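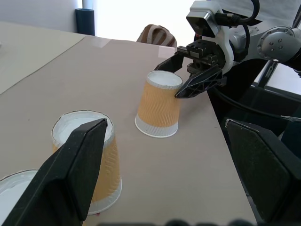 ## Recording two-arm cup episodes

Each episode starts with three sleeved paper cups standing upside down on the table and both arms at home.

1. Start the recorder and check that both wrist streams are live. Restart it if either one drops below the set rate.
2. Move the cups to new positions. Keep them within reach of at least one arm, and vary the spacing between episodes.
3. Enter the task string exactly as it appears in the Kabbaj task list. Spelling variants are stored as separate tasks.
4. Drive the first arm to a cup and close slowly. Paper sleeves crush at the default grip force, so set it to 6 in the Datton panel.
5. Keep the second arm still until the first has closed. Overlapping starts are hard to segment later.
6. Open both grippers, return home, stop the recorder.

Discard an episode if a cup tips over or an operator's hand enters a view. Keep slow approaches and second attempts; mark those `retry`.

The target for this task is 2000 episodes. The January count was 1659 kept, 98 discarded. Upload at the end of each shift.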